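Last updated: 2025-07-03
Print this page | E-mail this thread

Shop Floor Talk > Automation at Work

Two-armed robot on pickup duty, what it has changed for us

zelier_nights
I work at Fendwood, in the returns building, and we now have a two-armed robot doing floor pickup. Bags, scraps of plastic, whatever ends up on the carpet. I went in expecting to hate it and I'm having a great time! My knees are happier too. There are 63 of us on the shift and bending down for bits used to fall on whoever was closest, meaning mostly the same few people at the end benches.

The part I find really fun is the practice wall. One bag goes up on a hook with blue tape, another goes on the carpet with black bits around it, and the arms get to work down there. Bags are hard for it, way harder than boxes, and you start to see why once you watch it go after thin plastic.

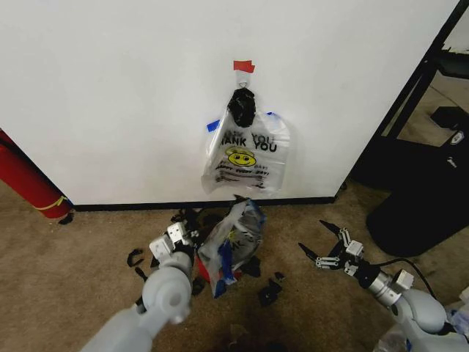

RE: Two-armed robot on pickup duty

ebrahimi_fan
Love this. We're getting the same kind of setup at Prodidero in July. Does somebody have to stand there the whole time? That's the big question on our side.

zelier_nights
At first, yes, one person per robot. Now one person looks after 2 of them and does labels in between. I did a stint of that and liked it more than I thought I would, you get a feel for how it goes after things and when to step in.

benchfour
Glad you're enjoying it but I'll be the sour one. At my last place "looks after 2 of them" turned into looks after four, plus the labels, plus the phones. Same pay. The bending went away and so did every small break that came with it. Walking over to pick up a bag was the only time I got off the stool.

zelier_nights
Fair, and that has come up here. We asked for the watching job to rotate and got it, 9 days on and then you swap. Ask for that early, before the schedule gets set. It was much easier to get while everybody was still excited about the thing.

ebrahimi_fan
Writing that down! What about the tiny stuff? Our floor is all clips and snapped-off tabs.

zelier_nights
Little black pieces are the tough ones. Curved ones, flat ones, a bunch tangled together. Both hands open and close nicely, but a flat piece on carpet doesn't give you much to grab (try it with two chopsticks sometime). I've got one with both hands open over a spread of them, with a bag lying over something dark and round in the middle.
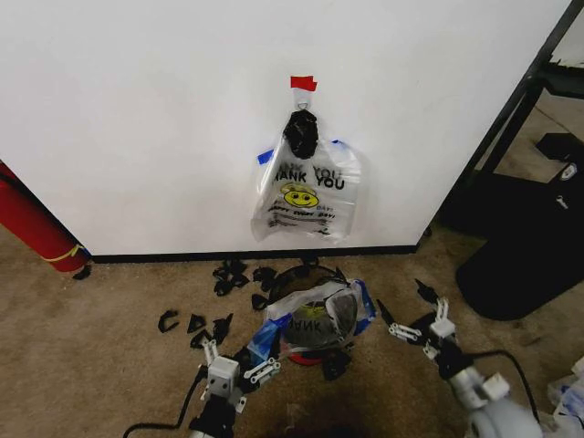
Both grippers, a draped bag and the small stuff, Fendwood returns

benchfour
So it's slower than a person with a broom.

zelier_nights
For sweeping, sure! I wouldn't give it a broom's job. But it can pick one thing out and leave the next thing alone, and that's what we need in returns, where half of what's on the floor belongs back in a box. A broom gets you a pile and then you're sorting the pile on your knees.

carpetside
I'm with zelier on that and with benchfour on the pay. We got a bump for the people who learned to run ours, 140 a month. Not huge, but it's in writing and it goes on your record as a skill. Two folks from our bench moved into setup work from there and they're loving it.

benchfour
OK, 140 in writing is better than what we got. I still want to hear what happens to the end bench people in a year.

zelier_nights
Me too. One of them is the best we have at setting up the practice wall, if that helps. She hangs the bags in ways I would never think of and then can't wait to watch the arms have a go at it.

ebrahimi_fan
Bringing the rotation idea and the pay thing to our meeting. I'll post how it goes once ours is up and moving.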